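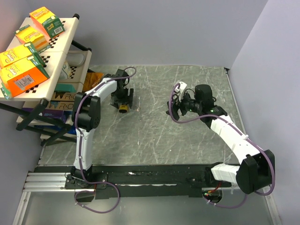

How much space do I need beside the table for the Usidholm shelf?

The shelf is 300 mm deep, and you should leave a little more than that between the table and the wall, so that your hand can go behind the boxes when you clean.

Usidholm shelf, white with black metal frame

Norex item for worktable and storage corner
Can be combined with the Tăng tabletop, gray marble pattern

The Usidholm is an open shelving unit for the corner of a work room, a packing room or a hobby room. The shelves are white and the frame is black metal. It was made for people who work at a table the whole day and want the small boxes and packages close to them, but not on the table itself. At the upper left corner of a gray marble-patterned table it takes very little attention from the work, and the goods are still within one step.

We sell it together with the Tăng tabletop or alone. Many customers already have a table they like, so please do not feel that you must buy both.

Measurements

Height: 142 cm
Depth: 300 mm
Distance between shelves as delivered: 300 mm
Weight without packaging: 11 kg
Color of shelves: white
Color of frame: black

The distance between the shelves can be changed. Loosen the screws on both sides, move the shelf to the next holes and tighten again. Take everything off first, also the light packages. We recommend to have a second person for this work, but one patient person can do it.

What to put on it

Cartons, paper packages, bags of small parts, rolls of tape, notebooks. Heavy boxes belong on the lowest shelf. If a box is longer than the shelf is deep, turn it so that the long side follows the wall. The shelves have no raised edge in front, and small loose things like beads or screws should stay in a box or a tray.

Boxes with a label on the short side are the most practical. You put the short side to the front and read everything from your chair. If your labels are on top, you will stand up very often.

The Tăng tabletop

The pattern is a gray marble with soft darker and lighter areas. It is a calm surface for sorting, and small bright objects are easy to find on it. Very pale objects are a little harder to see — if you work with white buttons or similar parts, use a dark tray under them. The color on your monitor can differ from the real one, and a pattern is never exactly the same on two tops.

The top is delivered without legs. Please write to us which frame you have and we will tell you if the holes fit.

Wall color

We are often asked which wall goes with the gray top. In our own rooms we like a pale lavender-gray, on the back wall and on the side wall too. White walls are also possible, but the white shelves then disappear a little and only the black frame remains visible. Norex does not sell paint. Any good paint shop can mix a color like this from a sample.

Assembly

1. Lay the two side frames on a blanket or on the empty carton.
2. Fasten the lowest and the highest shelf with the short screws. Do not tighten fully.
3. Stand the unit up and check that it does not rock.
4. Insert the other shelves and tighten all screws.
5. Fix the unit to the wall with the bracket. The screws for the wall are not included, as they depend on the kind of wall.

The hex key is in the bag with the screws. If the floor is uneven, turn the small feet until all four touch the floor.

Care

Wipe the shelves and the tabletop with a soft damp cloth and dry them after. For spots of glue or marker on the Tăng top we use Cletarine, a mild cleaner that we also have in the shop. Put it on the cloth and not on the surface, wait a moment, wipe. Do not use steel wool or powder. Dust collects at the back edge where the table meets the wall, and a dry brush is better there than a cloth.

Delivery

The shelf comes flat in one carton. The tabletop is packed separately and can arrive on another day. Please open both cartons before you sign, and write on the paper of the driver if a corner is damaged. Replacement shelves and side frames can be ordered one by one. Units bought before June 2018 have a different hole distance, so tell us the old order number when you order a part for them.

Also in this group: Usidholm extra shelf, white. Tăng tabletop, gray marble pattern. Cletarine surface cleaner.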